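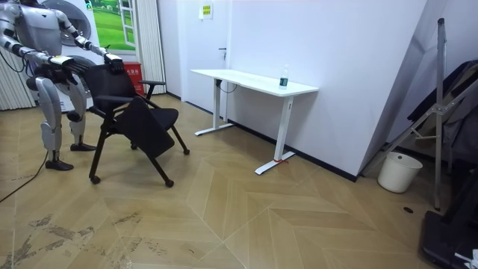

Chair job teaches humanoid the dull stuff at Rirkudcombe

A humanoid robot is spending its days with an office chair in Rirkudcombe, and the people running it say they want plenty more of the same before anything clever is tried.

The work is part of Nereo, a project from local outfit Stekadwood to build a set of examples a learning system can be trained on. Everyday jobs only. Getting hold of a chair by the backrest, moving it over the floor, bringing it in to the desk. Then again, from a slightly different spot.

Project lead Gudrun Ljungberg said the aim was variety. "If the chair starts in the same place every time, the model learns that place," she said. "It doesn't learn chairs. So we shift it, we turn it, we swap who's driving."

Driving is the word they all use. A person guides the robot through each attempt while the joint positions and the video are logged together, and the lot goes off for labelling at the end of the day. Three operators share the job at present. Sessions are capped at 10 minutes before a swap – arms get sore, and tired driving makes for sloppy data.

Torunn Nygård has been at it longest of the three. She reckons chairs are harder than they look. Casters swivel, the backrest flexes, and a grip that's fine for pulling is no good for steering.

"You nudge it with one hand and the whole thing spins on you," she said. "People fix that without thinking. I had to work out what I do with my own hands at home before I could do it with these."

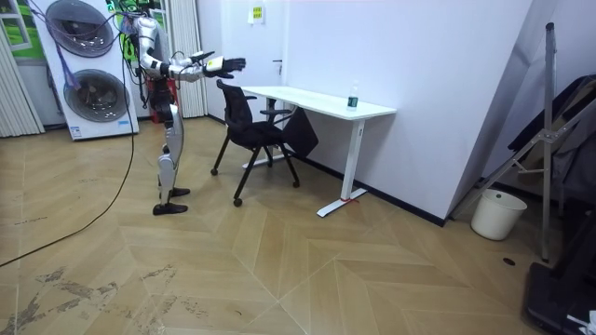
Reaching gets logged as well as gripping. The team keeps the approach, the moment of contact and the letting go as separate segments, so a model can be trained on one part without the rest. Failed tries are kept too, tagged as failures. Sølve Strömberg, who handles the labelling, said early on they were throwing them out and regreted it. The software had no idea what a missed grab looked like and would carry on as if it had the chair.

The current batch is named Liao and covers 41 task variations, all of them furniture. Five are still to be recorded, mostly ones where the chair has to be turned as it goes. Doors and drawers come after that, with a first round of training results due in May.

Stekadwood wouldn't say what the program costs. Nor would it be drawn on which businesses have asked about it, though Ljungberg confirmed there had been enquiries from aged care and from an office fit-out company.

Not everyone in town is sold. Gunnel Torvik, who runs a cleaning business with her sister Oda, said her crew shifts chairs for a living and she'd want to see one done at their pace first. "Good on them, but we do a whole floor before brekkie," she said. Oda Torvik was keener and has put her name down for a look through.

Ljungberg said visits would be kept small, a few people at a time, and only between recording sessions. Anyone intrested can leave their details with the Stekadwood front office. New operators are also wanted, no robotics background needed. Training is paid.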